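Unit 6: Habit Formation and Self-Monitoring
Course notes, Workplace Coaching Certificate
Prepared by Nia Mathias, revised 15 March 2025

6.1 Scope

Unit 5 dealt with setting a target. This unit deals with the behavior that has to repeat before a target is met. Read chapter 4 of the Camness workbook first. The terms cue, routine and log are used here as defined there.

6.2 Cues

A cue is an event that comes before the routine and can be noticed without effort. Times of day are weak cues for people on rotating shifts. Events at a fixed place ("when I hang up my coat") hold up better. When a client proposes a cue, check two things: does it occur on every working day, and does it occur only once? A cue that occurs many times a day, such as opening email, tends to fade into the background.

Write the cue and the routine as one sentence, in the client's own words. Do not correct the style.

6.3 Size of the routine

Start below the level the client thinks is reasonable. In the running case, Tudur wants to write 600 words of his report each morning. The coach sets 300 as the limit for the first two weeks - a limit, with no minimum. He may stop after one line and still mark the day as done. 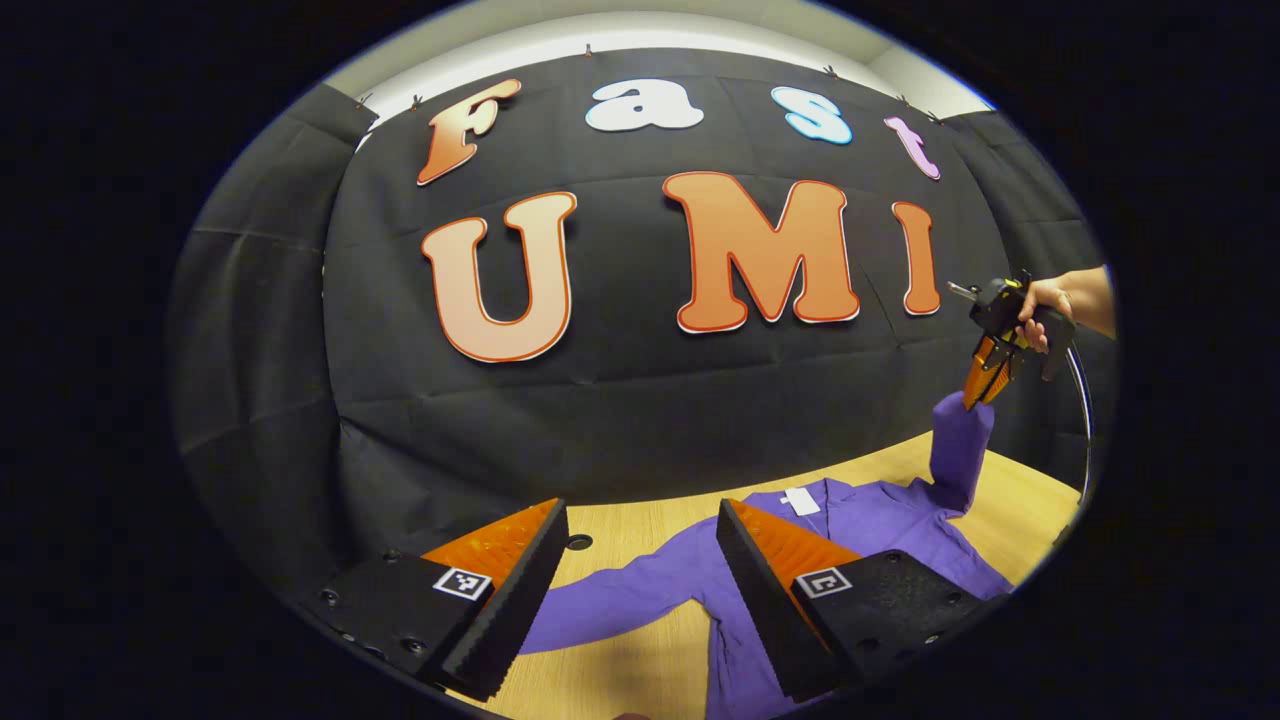
The limit is reviewed after 42 days. If the log shows fewer than five missed days, it may be raised. If the misses fall close together, look for a change in the cue before changing the size.

6.4 Logs

A log entry has a date, a mark, and at most one short remark. Longer entries belong in a journal, which is covered in Unit 8. Clients who combine the two usually drop both.

Missed days are left blank. They are not filled in later from memory. The coach reads the log with the client present and asks about the remarks before the marks.

6.5 Common faults

Two routines attached to one cue.
A reward that takes longer than the routine.
Reporting to a manager. The log is private unless the client decides otherwise.
Restarting the count at zero after a miss. Use the running total.

6.6 For the next session

Bring one cue sentence and seven days of log entries. Cyrill Kälin's reading on lapses is in the course folder; pages on relapse in clinical settings may be skipped. Send questions on the running case to Elin Humphreys.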